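Site visits | Equipment planning
Last updated: February
By Diễm Lâm

Quyên Lưu and I drove out to Idthorpe on Tuesday to look at the two-arm bench cell before we put a number in next year's capital plan. Nahom Tufa, who looks after automation there, gave us the whole morning.

Our interest is small parts. Menum has us tipping out and sorting 600 caps a shift by hand, and the Hudex quote has been sitting in my inbox since the Christmas shutdown. Nahom's advice was to budget the arms last. Fingers, guarding, wiring and bench space took up more of his planning than the arms did. He also said to allow 3 weeks for setup and to cost a spare set of fingers from day one.

Floor space is modest. Both arms bolt to one rail along the front of the bench, inside an aluminium extrusion frame, and the trays and hand tools stay within reach. Quyên measured up and reckons it would fit where the old Sandhu labeller is now. 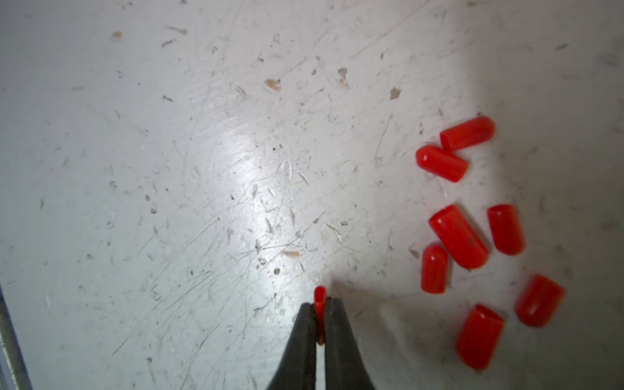
Red caps on the bench, one of them held in the gripper.

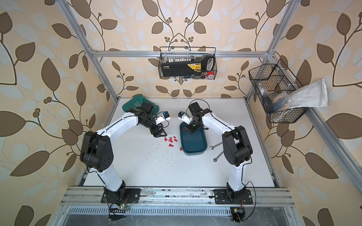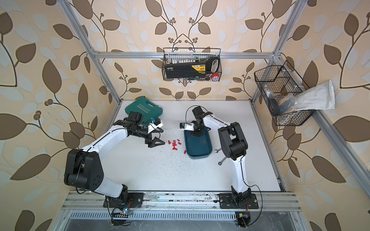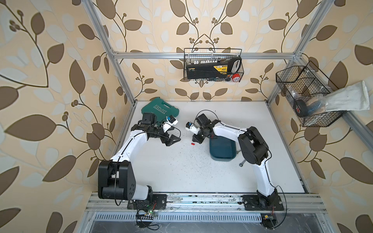
I asked about worktops, as ours cop a hiding. Nahom would put $500 aside for a replacement top and treat it as a consumable. Đức Lại wants the power and data runs priced separately, so that goes in as its own line. We still need a second quote, and a decision on whether to ask for 2 cells or start with one.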